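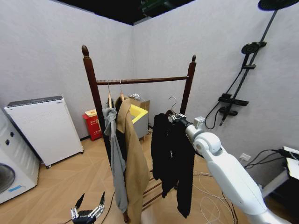
Storing wool coats over summer

gaete_40
Moths got into my closet last year and ruined a coat. Are cedar blocks enough, or do I need sealed bags?

plandico
Cedar did nothing for me. Wash or dry clean first, then bag. 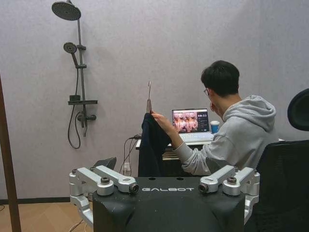

elspethl
Sweaters and hoodies are a separate question from coats. Moths want wool, so a plain cotton one can stay out all year. A light gray hooded sweatshirt like that one, check the label – some have wool in the blend.

plandico
Disagree. They'll eat cotton if it's dirty.

gaete_40
OK, cleaning everything first. Bags ordered.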